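Speaker notes: Ceilings, cords and daylight in the shared workroom
Orkov Facilities, talk to tenants of the Utness building, August
Allow 16 minutes, with questions at the end

Opening (slide 1)

Good morning, and thank you for coming. My remarks this morning concern the condition and use of the shared workrooms at Utness. They are meant for those who book a room, those who set it up, and those who lock it at the end of the day.

The building was put up for storage and light assembly. It was later fitted out as open workrooms, and much of what you see overhead dates from the first use. The ceilings are metal, the services run in the open, and the floors were finished to take trolleys. These features make the rooms easy to repair. They also make them loud, bright in places and slow to warm up.

(Pause for latecomers. The heating notice is on the table by the door. Do not read it out.)

Overhead services (slide 2)

We are often asked whether the ducts and pipes could be boxed in. The matter was looked at when the lease was renewed and the answer was no. An open run can be checked from a ladder. A boxed run has to be cut open, and the room is then closed for the day.

Tenants are asked not to hang anything from the pipework, the beams or the light fittings. This includes banners, plants and extension cords. Where a display must be hung, a request goes to Orkov in writing and our staff will fix a line at a proper point.

Noise was the most common complaint in last year's tenant survey. Ribbed metal throws sound back into the room. Soft panels have been tried in the Yimyam room, where they were fixed to the rear wall and left for one season. The tenants there report that phone calls are easier to follow. The cost was $2,000, met from the common fund, and a decision on the other rooms is expected once the panels have been through a winter.

(If asked about fire rating: the panels were approved before they went up. Offer to send the certificate.)

Lighting and daylight (slide 3)

The workrooms have panel lights overhead and windows along one side. On a bright day the two do not sit well together. People at the window side turn the lights off, people at the back turn them on again, and both have good reason.

Our advice is to set up according to the task. Screens should stand side-on to the glass. Close hand work does well near the window in the morning. Meetings and anything shown on a wall belong toward the back of the room, where the light stays even through the day.

Please keep the sills clear. Papers fade there, plastic warps, and the cleaners cannot reach the glass. A panel that flickers should be reported the same day through the building desk. Tenants should not climb up to change a fitting themselves, however simple it looks.

Cords and power boards (slide 4)

I will spend a little longer on this part. When a large room is set up in a hurry, power comes off the wall and crosses the floor to wherever it is wanted. It is quick, and for a short session it may be the only way. It is also the most likely cause of a fall in a room of this kind.

The house rules are as follows.

Run the cord along the wall for as far as it will go, and cross open floor by the shortest line.

Cover any cord that crosses a walkway. Rubber covers are kept in the store cupboard and need not be signed for.

Do not plug one power board into another. If the cord does not reach, ask for a longer one.

Keep power boards off the main path between door and tables, and keep drinks and water containers well away from them.

Unplug and coil everything at the end of the booking. Coils go on the hooks — not on the sill, and not under the tables.

(Demonstrate the coil if the group is small. Leave out for a full house.)

The floors in most of our rooms are pale, and a dark cord shows up well against them. A white board or a white cord is far easier to miss, particularly in strong daylight. We would ask tenants to place white boards against the wall where they can.

Water and loose items (slide 5)

Water may be brought into any workroom in a closed container. A jug with a screw cap is suitable. It should stand on the floor by the wall or on the side bench, where it will not be kicked and will not share a surface with equipment. Open buckets and uncapped jugs are for the wash area only.

Items left after a booking are held at the building desk for 9 days. After that they are offered to the other tenants. We regret that we cannot store furniture.

A room in use (slide 6)

Leave this slide up while the group looks it over. Draw attention to the ribbed white metal overhead and the pipe or duct runs on the right, then to the tall window with its dark frames. Next, bring the group down to floor level: the black cord crossing the light grey floor to a white power strip, and the water jug with its red cap close to the wall. Ask which of the rules on slide 4 would apply, and take one or two answers before moving on. 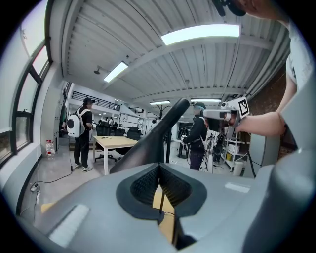
Questions and close (slide 7)

Take questions from the floor. Requests about a single room should go to the building desk, which is open until 3 in the afternoon. Printed copies of the house rules are available at the door, and a copy is to be kept in each workroom beside the light switches.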